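Handling standards group, October, Plarkstead office

Item 1. Draft rules for hand-held grippers. Seung-woo Noh doubted that 268 recordings prove the Texier checklist does anything.
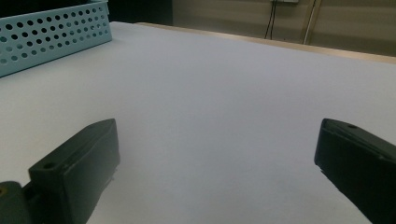
He wants each rule tested before it goes in. Bumstead objected to the extra hours - noted.
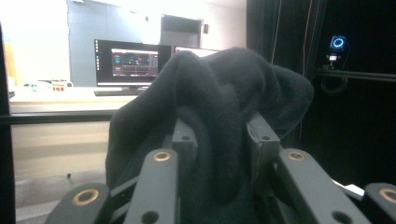
Item 2. Soft items. The Vosto draft says "grip firmly", which two readers took two ways. Reword. 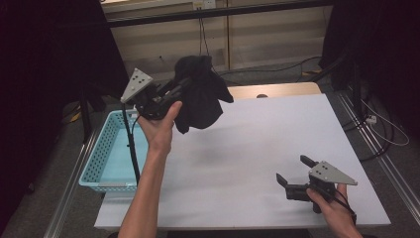
Who signs off a failed take? The operator, with a second person within 67 minutes.

Noh called that limit a guess.
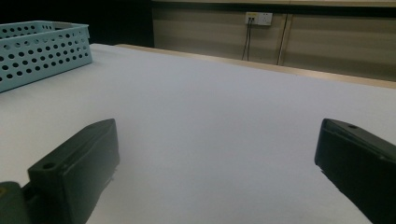 Item 3. Rest breaks left as drafted, Noh against.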